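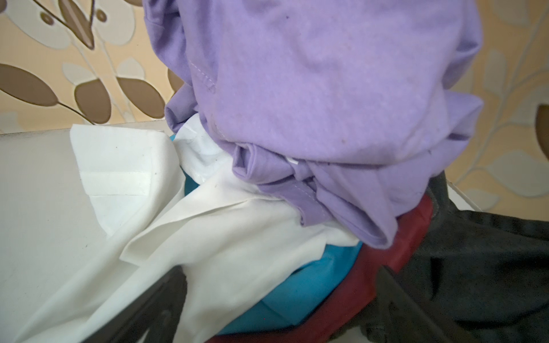 I have owned an iron for most of my adult life and I have used it, at a generous estimate, nine times. Four of those were for interviews. So I am not the person to be giving laundry advice, and anyone who came for some should try the blog of practically anyone else.

What I can offer is the heap. The heap lives at the end of the sofa between being washed and being put away, and it has been there in one form or another since February. I take from the top, I add to the top, and whatever is at the bottom gets older. There's a purple t-shirt I've had so long it has gone from a nightclub to bed to painting the bathroom and back to bed, and it always ends up on the summit. White things go in further down and come out creased like a road map.

Last week I decided to deal with it. Gladys Correa, who has the flat above mine and folds her dusters, once told me she does the whole lot in front of the news. I put the news on. By the weather I had paired two socks and read every care label I could find, which is a thing I recommend only to the very bored. Most of mine have been through the machine so often they've gone blank, and the ones that haven't are stern. Wash with similar colours. I have no similar colours. I have one lavender thing, one turquoise thing, one maroon thing and a lot of black, and they have all been going round together at 40 for years and seem to get on.

Then there is the matter of the drawers. I bought a chest of them when I moved to Mornau, flat-packed, with 72 screws and a booklet with no words in it. It came to 259 with delivery and it has four drawers, of which three open. The third one down is full of cables. I could move the cables, but then I'd have a heap of cables, and I know where I am with the other heap.

I did try the method where you fold everything into little upright parcels and file them. It looks marvellous. It took me an entire evening to do the t-shirts, and then I wanted the grey one at the back and the whole row lay down like tired commuters. My sister in Cukunholm still does hers that way and says I lack patience. She also has a separate basket for tea towels, so draw your own conclusions.

Anyway, progress so far: towels in the cupboard, socks in a carrier bag, a coat hanger rescued from under the cushions. Roughly half the heap has moved to the armchair, where I'm calling it sorted. The purple one I'm wearing to bed tonight, so that's another one off the list until the morning.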